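Pantry moths keep coming back, what am I missing?

Posted in Kitchen & Pantry by flourpower_medve
2301 views

Hi all, first post after lurking for ages! We've had pantry moths since August and I'm at my wits' end. They started in a bag of birdseed (my fault, I kept it next to the oatmeal) and by the time I noticed, the little webby stuff was in the rice, the cornmeal and a box of fancy crackers I was saving. I threw out pretty much everything, vacuumed the shelves, wiped them down with vinegar and hung up two of those sticky Grornance traps.

Then I went to the Flurnico outlet and bought a bunch of frosted plastic organizers with dividers so things wouldn't get shoved to the back and forgotten. 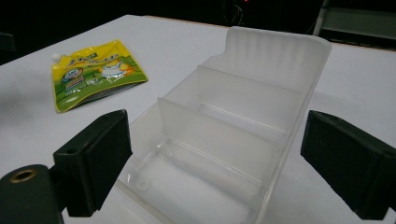
So for three weeks, nothing. I was so happy! And then Monday night I'm making tea and one flutters right past my face. I checked the new flour and it looks clean. The snacks are all still sealed in their bags from the store, chips and so on, and I figured sealed was sealed. Do I really have to toss everything a second time? And do the traps do anything, or am I just catching the dumb ones?
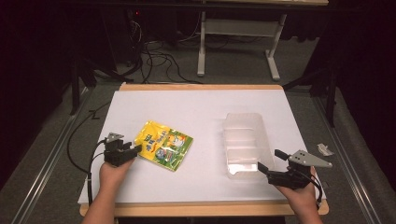

crumbcatcher
Sealed is not always sealed, sorry. The larvae can chew through thin plastic and cardboard, and they love the folded part at the end of a bag. Before you toss anything, put it all in the freezer for a week, even the stuff that looks clean. That kills the eggs. If you see webbing or clumps, then yes, out it goes, and take the trash outside the same night.

Also open organizers are great for finding things but they won't stop a moth. You need jars or tubs with a gasket in the lid. I use the Ollex ones, they're pricey and the lids get stiff, but I haven't had a moth since.

The traps only catch males, by the way. They're good for telling you if you still have a problem - they won't fix it.

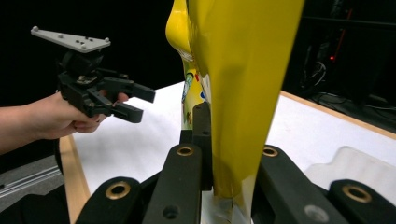
Reply by sockdrawer1093
Member, Home & Garden
1000 posts

Agree with the freezer. Did you pull the shelves out? Mine were in the peg holes and under the shelf paper, and I even found a cocoon up where the wall meets the ceiling. Go over every crack with the skinny vacuum attachment and empty the vacuum outside when you're done. Check the dog food and the spices too. Paprika was the one that got me.

I wouldn't spray anything in there, not near food.

Reply by toastie_b

bay leaves!! my grandma put them on every shelf. not sure it works but it smells nice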